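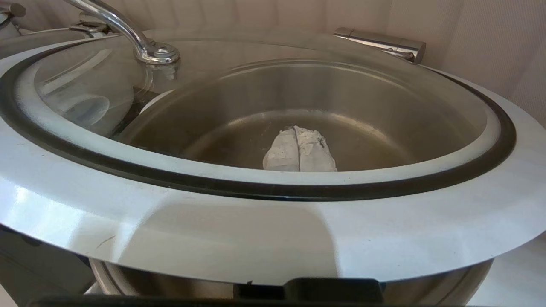
Community kitchen in Utton replaces hobs with lidded steel cookers

The Utton lunch kitchen has reopened after a refit that replaced its old gas hobs with built-in steel cookers, and is asking people who use the room in the evenings to follow a new cleaning routine.

The kitchen, at the back of the Palumbo Hall, was closed through April while the worktops were taken out and the gas supply was capped. Lunches were served cold during that time from the front room. Hot meals started again in May.

The new cookers have a round stainless steel well set into a wide steel rim, with a hinged glass lid and a black rubber gasket. The old hobs, which had been in place since the hall was extended, had become difficult to find parts for. Two of the burners had been out of use since last winter.

Fitting was carried out by Kumar Catering Services, which also put in a new extractor hood and moved the hand basin nearer to the door. The electrical supply to the kitchen had to be upgraded before work could begin, and this added a week to the closure. The hall's main room stayed open for bookings, apart from one afternoon when the power was off.

The cost of the refit was £2,736, after a discount on the cookers, which had been used for display in a showroom. A grant of £1,000 came from the Beto Fund, which supports small building works in the area. A further £840 was raised at the spring plant sale and the two quiz nights, and the rest was taken from the hall's repair savings.

The kitchen now serves 63 lunches on a full day. Soup, stews and rice dishes are being cooked in the wells, with baking still done in the existing oven. Chips have gone from the menu for now, as the old fryer was removed with the hobs and has not been replaced. A decision on whether to buy another will be made in the autumn.

Lunch prices have not changed. The menu is pinned up inside the front door and a copy is kept at the library desk. Anyone who needs a meal without nuts, milk or gluten should ring the hall before ten in the morning.

Cleaning

Groups hiring the kitchen have been sent a page of instructions, and a copy is on the wall beside the fridge. The main points are as follows.

Switch the cooker off at the wall and leave it until the metal is cool to the touch. Empty the well fully before wiping it. Use a soft cloth or paper towel with warm water and a little washing-up liquid, then go over it again with clean water and dry it. Wire wool and scouring powder should not be used on the steel or on the glass.

The gasket needs to be wiped all the way round, including the part at the front where food tends to collect. It should not be pulled out. If it has come loose, leave the cooker switched off and put a note in the book.

Check the well before closing the lid and again before switching on. Cloths, paper and spoons must be taken out. The lid should be lifted and lowered by its handle, and nothing should be stood on the glass.

Some scratches and brown marks are to be expected on the steel, and hirers will not be charged for these. A new deposit of £20 covers damage to the lids, which have to be ordered from the supplier and can take several weeks to arrive. The deposit is returned when the key is handed back.

The instructions also deal with waste. Cooking fat and food scraps must not go down either sink. There is a lidded tub for fat under the left-hand worktop and a food bin by the back door, and both are emptied every week. The drain outside the kitchen was blocked twice last year and the hall paid for the call-out on both occasions.

Bookings

Evening bookings for the kitchen are open again from five o'clock. Groups that had paid for dates during the closure can have a refund or move to another evening before the end of September. The hourly rate stays the same for local groups and goes up by £2 for private parties.

First-time hirers are asked to come in for a short introduction to the cookers, lasting fifteen minutes. These are held at the end of lunch service, when the kitchen is quiet, and can be arranged at the hall office. Groups that used the old kitchen will need to attend one as well, and should send at least one person who will be there on the night.

The old worktops have been cut down and reused as shelving in the store room. Some of the pans that were used on the hobs are no longer needed and are on a table in the entrance, where they can be taken for a small donation. They include several large stockpots and a set of frying pans. Any that are left at the end of the month will go to the scrap dealer.

Work on the floor is planned for the summer break. The present covering has lifted near the back door and will be replaced across the whole kitchen, which will mean a further closure of four days. Dates will be put up at the hall once the fitter has confirmed them.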